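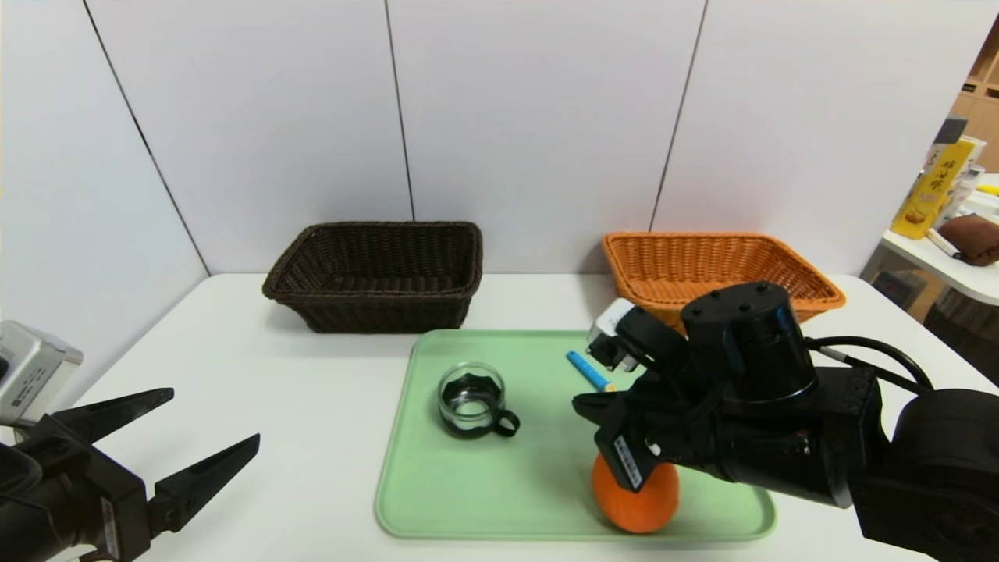 Figure 9. Right gripper closed on the orange item, left gripper open.

Setting the grasp check in Skavar

The grasp check tells the planner when an item is held and the arm may lift. Set it separately for each arm.

1. In the Pidov panel, open Arms > Right > Grasp check.
2. Jog the gripper over an item on the tray and select Close.
3. When the fingers stop, select Read width. Save the value under the item's name.
4. Set Hold time to 30 cycles and Width tolerance to 2 mm.
5. Select Test lift. The state should change from CLOSING to HELD.
6. Repeat for the left arm.

Note: Round items need a saved width of their own. Do not reuse the cup value.

CAUTION: Keep hands off the table during Test lift. The arm moves as soon as the state reads HELD.

If the state stays at CLOSING, see section 16, Gripper faults.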